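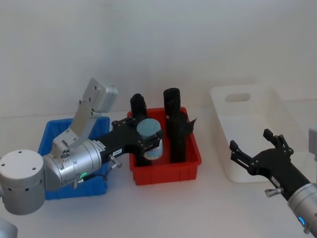 Ticket 3446
Subject: Lids and bins don't match since the last delivery
Opened by: Pirmin Lanz
Assigned to: Benedikt Hofstetter, Fondon customer care
Status: Closed

Pirmin Lanz wrote:
Hello there, and thank you for the quick callback the other morning, I really do appreciate it. You asked me to put everything in writing, so please bear with me. We sort small parts for the craft kits at our place, and for years we've used your colored bins, the rectangular plastic ones in red and blue. I love them dearly. In December we ordered 24 more, along with a set of lids, and ever since then some of the lids pop up at one corner as soon as you press down the opposite one. It's always the red bins. The blue ones close just fine with the very same lids, and that's the part I can't get my head around.

What I've tried so far: I washed two of the red ones in warm water and let them dry overnight. I swapped lids between red and blue. I also left a heavy cookbook on top of a closed one for a whole weekend, on my wife's advice, and it popped up again before I had my coffee poured.

Benedikt Hofstetter wrote:
Hi Pirmin, thanks so much for all the detail, and please thank your wife for the cookbook idea – I've heard worse! Could you turn one of the red bins over and read me the number molded into the bottom? It's small, so a flashlight held low to the side helps. And could you tell me whether the bins were stacked while they were full? A full stack left near a heater can spread the walls a little, and then the lid has nothing to grip.

Pirmin Lanz wrote:
The number is 2972 on all the red ones I checked. My older blue ones have something else, but it's worn down and I won't guess. They were never stacked full, only empty, and the shelf is nowhere near a heater. I did find one red bin from an earlier order at the back of the closet, and the lid fits that one perfectly. Make of that what you will.

Benedikt Hofstetter wrote:
That old red one was a lovely find, it saved us a few rounds of guessing. 2972 is the batch with the slightly wider rim, and it should have gone out with the wide lids. Yours shipped with the regular ones. So your bins are fine and your lids are fine, they just don't belong together. I'm sending wide lids for the whole order at no charge. Please keep the regular lids for your blue bins, there's no need to mail anything back.

Pirmin Lanz wrote:
The parcel came on 4 June 2025 and I sat down with it right away. Every red bin closes now, with that nice little click on all four corners. I've put a strip of tape on the wide lids so they don't wander over to the blue bins (they will anyway, I know us). One more question while I have you: do the wide lids hold up in the dishwasher?

Benedikt Hofstetter wrote:
So glad to hear it! Top rack only, please, and skip the heated dry. I'll close this one now, but reply here any time and it opens right back up.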